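Why did the robot squash my sponge?
A peek inside a robot's mistake

14 shares | 2 comments

Pick up a sponge. Go on, a kitchen one will do. How hard did you squeeze it? I bet you've got no idea, because your fingers worked it out all on their own and didn't bother to tell you. Fingers are brilliant like that!

Robots don't get that sort of help. I write about machines for a living, and my favourite stories are the ones where something goes wrong, so I want to tell you about the October when a robot called Jeminik kept getting its squeeze in a muddle.

Jeminik has two arms, and at the end of each one is a gripper. A gripper is a bit like a pair of tongs, the kind you'd use to turn sausages, except that a motor does the squeezing. Jeminik's job was to pick up soft things and put them in a box — sponges, bits of foam, rolled-up socks. Easy peasy, you'd think.

On the first morning it was lovely to watch. It picked up a sponge, gave it a gentle pinch and popped it in the box. Then, just after two in the afternoon, it picked up another one and squeezed. And squeezed. And carried on squeezing until that poor sponge was as flat as a slice of toast. Then it let go, the sponge sprang back, and it went flying off the table and under a chair. I laughed so much I had to sit down.

The people looking after Jeminik pressed the big red stop button straight away (every robot like this should have one, and it's always the first thing I look for when I visit). With the robot stopped, they could start being detectives.

So how does a robot know when to stop squeezing? Jeminik has a little part called a force sensor, made by a company called Aketti. Force is just a grown-up word for how hard you're pushing or pulling. When the gripper touches something, the sensor sends a number back to the robot's computer. A small number means "I'm hardly touching it". A big number means "ooh, that's tight, stop there".

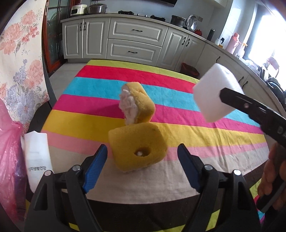
Soft things make this much trickier than hard things. If you close your fingers on a wooden brick, you feel it at once and the number jumps right up. If you close them on foam, it gives way a bit, then a bit more, and the number only creeps. Try it yourself with a brick in one hand and a sponge in the other, and shut your eyes. Can you feel how the sponge sneaks up on you?

Jeminik's creeping number had stopped creeping. A wire going to the sensor had worked loose, so every time the arm bent a certain way the number dropped to zero. The robot thought it was holding nothing at all! It did what it had been told to do when holding nothing, and closed its gripper some more.

They fixed the wire with a better clip from a shop called Brellau, and it took up to 4 goes to get it sitting properly. Then they gave Jeminik a new rule as well. If the gripper has closed a long way and the number is still zero, don't squeeze harder. Stop, open up and call a person.

I like that rule very much. Engineers call it "failing safe", and you'll find it in all sorts of places once you start looking. Some lawnmowers stop when you let go of the handle, and lots of lift doors open again if your foot is in the way.

One more thing, and it's a serious one. A gripper that doesn't know it's holding a sponge doesn't know it's holding a finger either. If you ever get to see a robot arm at a museum or at school, stay behind the line and keep your hands to yourself until a grown-up says it's switched off, even if it looks fast asleep.

Jeminik is back at work and has moved on to socks. It still drops the stripy ones and I'm trying to find out why.

2 comments | Share this page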